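Lunthorpe Protest Notices, data card

Version of 2023-03-08. Replaces the one before it, which had the columns in the wrong order and which several people downloaded anyway.

What it is

A table of 183 public notices of marches, rallies, vigils and static demonstrations held in Lunthorpe, one row per notice. The notices were typed up from council road closure orders and from leaflets. Where the two disagree, and they love to, both versions are kept.

What it is not

A record of how many people turned up. Organisers' figures and official figures sit in separate columns, and we have made no attempt to reconcile them. For the library closures march the organisers gave 270 and the council gave 25. Averaging these gives you a number that is wrong in a new way. Please don't.

Files

notices.csv, the main table
routes.csv, start and end points, with street names as printed
slogans.txt, wording from leaflets, one per line, spelling left alone
changes.txt, what we broke and when we mended it

Columns in notices.csv

notice_id: a whole number. Gaps are duplicates we took out.
kind: march, rally, vigil, static, other. "Other" includes a slow bicycle procession against the Jiltden bypass.
subject: our wording, kept short. Cuts, rents, buses, the bypass, the bypass again.
organiser_type: union, party, residents, students, unknown. No names of private individuals are held.
org_estimate and council_estimate: as given. Blank means blank. It does not mean zero, whatever your spreadsheet thinks.
source: order, leaflet or both.

Known problems

Notices for May are over-represented, as anyone who has met a trade union banner will expect. Nine rows have a route that cannot be walked without crossing the river where there is no bridge. We checked the leaflets and that is what they say. The Schmieder Street closures were filed under two spellings and may still be hiding a duplicate. Small gatherings that asked for no permission and printed no leaflet are missing altogether, so this is a poor guide to how cross the town was.

Loading it

Files are UTF-8 with commas. Slogans contain commas too, and a good many exclamation marks, so use a proper CSV reader for anything you join them to. The cleaning script is called Nikel. It runs from the top folder with no arguments and prints more warnings than it needs to.
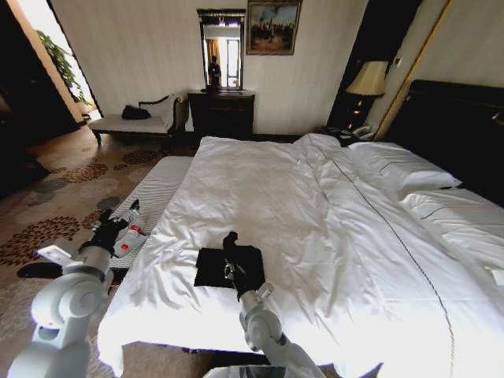 Local Democracy Data Group, Department of Politics, Lunthorpe College

Use and credit

Free to reuse for teaching, research and reporting. Credit the group and give the version date. If you publish a chart of turnout, say which estimate column it came from, in type large enough to read.

Corrections

Open an issue with the notice_id and a scan or a link to the source. "I was there and it was bigger than that" is noted with thanks and changes nothing. Leaflets from before the bypass inquiry are especially welcome, coffee rings included.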